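4.2 Outdoor camera comparison

The second set of trials compared the two candidate cameras for the Hirska base, the Dralton wide-angle unit and the narrower Penner, on open paving. Indoors the two had performed much the same. We wanted a site with long sightlines, few close features and a flat grey ground surface, as these are the conditions under which the Burnow controller had lost its position estimate in earlier work. The plaza met all three. Camera height and controller settings were left unchanged between runs.

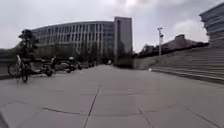
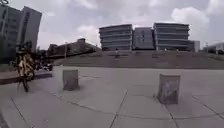
Figure 8. Two views of the test plaza under cloud. Joint lines cross the paving in both; concrete blocks stand on it in the second.

Each camera was given 124 runs over the same set of routes. The controller received 1,364 usable segments from the Dralton and 1,125 from the Penner, a segment being any stretch in which tracking held from one waypoint to the next. Most of the Penner's losses came during turns, when distant buildings left its field of view and only paving remained. The Dralton kept some skyline in view through the same turns, but its estimates drifted more on the straights — we put this down to leftover distortion near the image edges, which our calibration did not fully remove.

Exposure was a smaller problem than expected. Both cameras were run on automatic exposure, and we did not test fixed settings. Results in direct sun may differ, and those runs are planned for September.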